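Dulirix Gripper Kit: sample recordings and notes

Thursday, December 25, 2025
By the Gutier workshop, Stostport
6 min read

# Dulirix Tabletop Sample Set

Hello, and thank you for downloading this. It is the README for the sample recordings we put out alongside the Dulirix kit, and we've tried to write down everything we would have wanted to know ourselves before spending money on a gripper (we have spent money on quite a few grippers over the years, some wisely). If you only want the numbers, skip to "What's in the download", but do come back for the section on tape, because it is the thing people write to us about most.

## What the kit is

Dulirix is a two-finger gripper kit for small tabletop arms. You get the gripper body, a mounting bracket, the fingers, a roll of blue finger tape and the control software, which we call Vi. It is sold to people who already have an arm and want to teach it fiddly jobs: picking up a T-shirt by the corner, say, or lifting a crumb-sized bit of something off a table. It won't carry heavy things and we don't pretend it will. The firm's limit on what we'd call a comfortable load is 700 grams, and we'd be happier if you stayed well under that for long sessions.

## What's in the download

- 186 recordings, each one a single attempt at a single task
- 100 of those are cloth tasks: pinching, lifting, dragging, and first folds
- the rest are small-object tasks and plain open-and-close runs with nothing to pick up
- finger position and motor current for every recording, saved by Vi as plain text tables
- a notes file, where the operator wrote whatever they felt like writing (the spelling is their own)

Failed attempts are left in. We went back and forth over this for longer than I'd like to admit, and in the end the people trying out the early version asked us to keep them, so we did. They're marked "missed" or "slipped" in the notes file. A handful are marked "not sure", which means the operator and the person checking couldn't agree.

## Cloth tasks

Cloth is where most buyers start, and it's also where most of them get cross. A knitted garment lying in a heap has no obvious place to take hold of it, and the fingers need to come in low and close gently on a fold or a corner. Our default approach is a slanted one, with the fingertips meeting at the fabric. Set the closing speed to "slow" in Vi to begin with. You can raise it later, once you've watched a few grabs and got a feel for how the material bunches up.
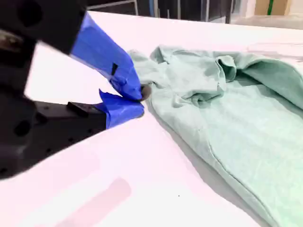
Can I use the kit on thin or slippery fabrics?

You can, but expect to do some tuning first. The default closing force was chosen with jersey and other soft knits in mind, and lining fabric or satin will tend to slide out of it. Raise the force one step at a time in Vi, and try a new wrap of tape before going past the fourth step. If the cloth is something you're fond of, practise on a scrap.

## About the tape

The tape wraps round the upper part of each finger. Please put it on with the fingers fully open and the power off, working up from the bottom and leaving the very tip alone. It will crease, and small creases do no harm at all that we've been able to measure. A flap that has come properly loose is another matter, as it can catch on cloth or get between the fingers, so press it down or start again with a fresh piece.

Our own advice is to re-tape after some 2,000 closes. Vi keeps a tally under Settings, then Wear, and you can set it back to zero when you've finished. We've had one customer go a good deal longer than that, and good luck to them, but their later recordings were noticeably worse.

## Small-object tasks

These ask more of the fingertips than cloth does. A bit of debris on a plain table is a lovely simple target until you try to close on it, and being a hair too high means you come up with nothing. Check the tips for alignment before each session: bring the fingers together over an empty patch of table and look at them from close by, at the level of the surface if your back allows. If one tip sits far forward of the other, loosen the finger screw half a turn, nudge it and tighten again. 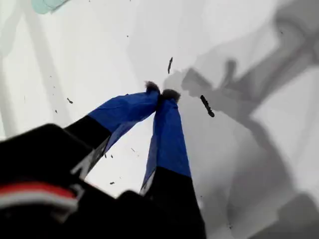
Fingertips nearly touching, with small dark pieces on the white surface.

Shadows can be a nuisance with these. A strong lamp on one side will throw the arm's outline across the table, and a model trained under one lamp may sulk under another. If you're adding recordings of your own, move the light now and then.

## Known problems

- In a few recordings the current readings start late. Vi fills the gap with blanks, not zeros.
- The "drag" and "lift" labels were muddled in the first release. They've been put right in this one.
- Small-object notes are thinner than the cloth notes. We plan to add more in January.

## Using the recordings

Free for teaching, research and trying before you buy. If you publish something with them, a mention of Dulirix would be very welcome, and we do like to be sent a copy.

Contact: the Gutier support desk, Stostport | © 2025 Gutier | Back to top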